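Foro Domdale > Muebles y restauración > Tocador blanco: ¿cambio los pomos o los dejo?

marlopez_70
Buenas. He heredado de una tía un tocador blanco de patas curvas, con su espejo ovalado y el borde del tablero con ondas. Está bien de pintura salvo un par de roces. Lo que me tiene parada son los pomos. Uno de los cajones lo perdió hace años y le pusieron un tirador de cocina que no pega nada. No sé si buscar uno parecido a los originales o quitarlos todos y poner un juego nuevo. ¿Qué haríais? El mueble mide 70 de ancho, por si sirve de algo.

Tornillo Flojo
Mide el tornillo antes de comprar. Casi todos son de métrica 4, pero los muebles antiguos traen a veces rosca de madera y entonces el pomo va directamente al frente del cajón, sin tuerca por detrás. Si compras sin mirar eso te toca devolver.

Maricica Văduva
Yo los cambiaría todos. Encontrar uno igual suelto es perder semanas. En mi caso compré un juego en Muvetti, de madera sin pintar, y les di la misma pintura que al mueble. Quedaron bien y no se nota que son nuevos.

marlopez_70
Los míos son de madera pintada, redonditos. El tornillo sale por dentro del cajón y lleva tuerca, acabo de mirarlo.

Herrajes_Quim
Pues entonces no hay motivo para tirar los que tienes. Discrepo con Maricica. Si conservas los originales, haces copiar uno en un torno y listo. Cualquier tornero te lo hace en una mañana llevándole la muestra.

Maricica Văduva
¿Y cuánto cobra el tornero por una pieza suelta? A mí me pidieron 43 euros por un pomo. El juego entero me costó menos.

Herrajes_Quim
Depende de la zona. A mí no me han cobrado eso nunca.

Tornillo Flojo
43 por un pomo es un disparate, pero en ciudad grande me lo creo.

Meenakshi Rai
Tengo un tocador del mismo estilo y pasé por esto en septiembre. Lo primero, vacía el tablero y los cajones antes de tocar nada. Yo fui dejando cosas encima "para un momento" y acabé con una gota de imprimación en el marco del espejo, que con las volutas no hay manera de limpiar. Lo segundo, prueba el pomo en crudo, sin pintar, delante del mueble y con la luz de la habitación. En la tienda todos parecen del tamaño correcto y luego en un frente pequeño quedan enormes.

Yo empecé con uno de Sundaram que me gustaba mucho y lo tuve que descartar por eso mismo. El segundo era más pequeño, de color tostado, y ya solo con acercarlo se veía que iba mejor. 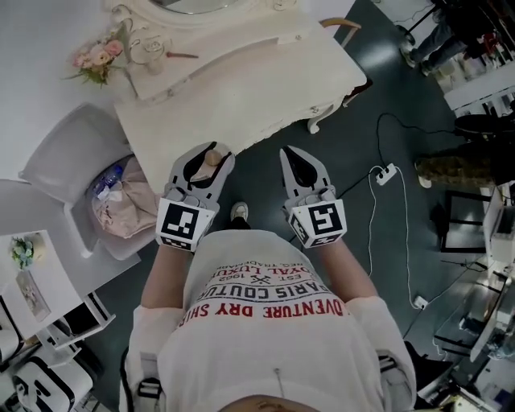 Después vino la pintura. Dos manos de esmalte al agua, lijando entre una y otra con grano fino, y dejando secar los pomos clavados por el tornillo en un cartón. Si los apoyas en un papel se quedan pegados y hay que repasar el canto. El blanco es lo más complicado: el del mueble había amarilleado y el del bote era muy frío. Le añadí una punta de ocre y con eso se acercó bastante.

Ah, y aprieta la tuerca con la mano, sin llave. Yo rajé uno.

marlopez_70
Muchas gracias, lo del ocre no se me habría ocurrido. ¿Imprimación debajo, entonces?

Meenakshi Rai
En madera cruda sí. En los que ya están pintados basta con lijar y limpiar el polvo.

Herrajes_Quim
Lo del ocre vale si el mueble ha amarilleado por igual. Si tiene un lado más claro por la ventana, ningún blanco te va a cuadrar en todos los cajones. Yo pintaría el frente entero.

Tornillo Flojo
Hombre, pintar el frente entero por un pomo...

Herrajes_Quim
Por un pomo no, por los roces que ha dicho que tiene.

jl_barniz
Llego tarde pero aporto: en Jusport tenían pomos sueltos de madera en una caja junto a la caja registradora, sin referencia. Compré uno el 5 de diciembre de 2018 y todavía aguanta en la mesilla. No sé si siguen teniendo.

marlopez_70
Miraré. De momento voy a quitar el tirador de cocina y a llevarme un pomo de los buenos de muestra. Los roces los dejo para cuando haga mejor tiempo y pueda abrir la ventana.

Maricica Văduva
Lleva también la tuerca, que a veces no coinciden.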